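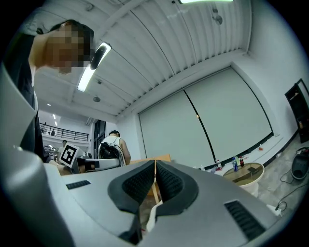 Wouldn't it be simpler to tape the marker card flat to the table and leave it there for the whole session, asked a comment under the Handout 5 page. It would be simpler, and for the first bench exercise it is allowed. For the project it is not enough. The reasons take up most of Section 2.

Handout 6
Hand-held demonstrations: scale, timing and rejection
Robot Learning Project, summer term
Posted 6 August 2020

1. Scope

Handout 5 covered the gripper itself: finger travel, pad wear and the mounting of the camera. These notes cover what is done with a recording between the moment it is stopped and the moment it enters the training set. They assume you have read the camera model notes and can convert between a rotation matrix and a rotation vector without looking it up.

The task is the same as in June. A cup is picked up from a start area, carried, and set down on a tray. The demonstrator holds the gripper by hand. The robot arm is not used until the evaluation week.

Notation:
p_k position of the camera at image k, in the map
R_k rotation of the camera at image k, in the map
w_k opening between the fingers at image k
t_k time stamp of image k, camera clock
s scale factor from map units to meters

2. Scale from a marker card

A single camera gives a trajectory up to an unknown scale. The shape of the path is recovered but its size is not. A path of one map unit may be a reach across the table or a small correction near the cup, and a policy trained on mixed scales will produce motions that are the right shape and the wrong length.

The black-and-white card fixes this. Its printed side length is known. For each image in which the card is detected, the detector returns the position of the card center in camera coordinates, in meters. Call this c_k. If the card does not move during the calibration pass, the quantity

s R_k^T (m - p_k) = c_k

must hold for every such image, where m is the unknown position of the card center in map units. Two images with enough distance between them are sufficient in principle. In practice, use all of them and solve by least squares. Replace s m with a single unknown vector and the problem is linear.

The distance estimate from one detection is poor when the card is small in the image. For a card of side L seen face on at distance Z, with focal length f in pixels, the apparent side is

q = f L / Z

and an error dq in the measured side produces a distance error of

dZ = Z^2 dq / (f L)

The error grows with the square of the distance. A calibration pass made from the far side of the room is worth very little. Move in.

This brings us back to the question at the top. A card lying flat and viewed from directly overhead has a second weakness: small changes in its tilt barely alter the outline of the image, so the estimated orientation is unstable and can flip between two solutions. A card seen at an angle gives visible perspective and a steadier answer. You can get the angle by tilting the card or by moving the camera. In the bench exercise the table is fixed and the camera moves a great deal, so a taped card works. In the project, demonstrations are recorded in several places, and the card has to be set up again at each one.

Rules for the calibration pass:

Use a rigid card. Paper that has curled gives a consistent scale error, and the residuals will not show it.
Measure the printed side with calipers. Printer drivers rescale pages without asking.
Keep the white border clear of fingers and tape. The detector needs it to find the outer edge.
Do not move the card between the first and last image of the pass. If it is knocked, start the pass again.
Store the measured side length in the session file, in meters.

3. Timing

The opening w_k is read from the finger encoder, which runs on its own clock. The camera stamps its images on a different one. Assume a constant offset d within a recording:

t_camera = t_encoder + d

To estimate d, open and close the fingers fully several times before the demonstration begins. Compute the finger opening from the images, compute it again from the encoder, and find the shift that gives the highest correlation between the two signals. Interpolate the encoder signal before shifting. If you shift by whole samples only, the estimate cannot be better than half a sample period.

An error in d does little harm during the carry, when the opening is constant. It does harm at the grasp. With a late encoder signal, the recorded closing comes after the lift has started, and the policy learns to lift first. Two groups met this fault in June and spent a week adjusting the network before looking at the clocks.

The Kerix logging script writes raw stamps only. It applies no correction. The Woteck script applies one and writes the corrected stamps to the same column name. Check the header to see which script made the file, and never correct twice.

4. Rejection

The shared June set contained 1,349 recordings as collected. After the checks below, 308 were rejected, leaving 1,041. Rejected recordings stay on the server with a reason code. Do not delete them.

Code A: tracking lost
The trajectory has a gap longer than the limit in the session file. Short gaps are interpolated, with rotations interpolated on the sphere and never entry by entry.

Code B: jump
The implied speed between neighboring images is higher than a hand can produce. This usually means the tracker has matched the wrong part of the map. Ceilings and walls with a repeated pattern are a common source, as one ribbed panel looks much like the next. People walking through the background are less of a problem, provided enough of the view stays still.

Code C: no scale
No valid calibration pass exists for the session. The whole session is rejected, however good the individual recordings look.

Code D: incomplete task
The cup is not on the tray at the end. Recordings in which the cup is dropped, picked up again and delivered are kept and flagged.

Code E: finger signal
The opening is missing, saturated or clearly out of step with the images.

Apply the codes in this order and record the first one that matches. A recording that fails both B and E is filed under B. Counts by code therefore describe the order of the checks as well as the faults, and a report that compares codes across groups must say so.

5. Splits

Split by session. Neighboring recordings share the lighting, the card placement and the map, so a random split by recording puts near copies on both sides and the validation loss means nothing.

From the kept set, 36 recordings made in the Primmont hall are held out. They were made in one session, and that session appears nowhere in the training data. Do not use them to choose a checkpoint. They are for the final table only.

The Fonseca room recordings may be used for training or validation, but one session may not be divided between the two.

6. Actions

Store each action as the relative pose from the current image to a later one:

T_rel = T_k^-1 T_(k+n)

Absolute poses tie the policy to the map origin, and that origin changes with every session. Translation in T_rel must be in meters, so apply s before forming the product. Applying it afterward to the full matrix also scales the rotation block, and this is the most frequent coding error in submitted work. Test for it: the determinant of the rotation block must be 1.

7. Work for this week

Derive the linear least-squares system for s and s m from the equation in Section 2. State how many rows each detection contributes.

Run the calibration on the supplied session twice, once with near detections only and once with far detections only. Report both values of s and the residuals. Explain the difference using the expression for dZ.

Add a false offset to the encoder stamps of one recording and plot the finger opening against camera height. Mark the smallest offset at which the order of grasp and lift is reversed.

Submit one PDF and one script per group through the course page. The script must run from a clean folder with no edits to file paths. Plots need units on both axes.

Handout 7 covers camera delay on the arm and how to compensate for it at run time. Read the controller manual first, in particular the part on command queues.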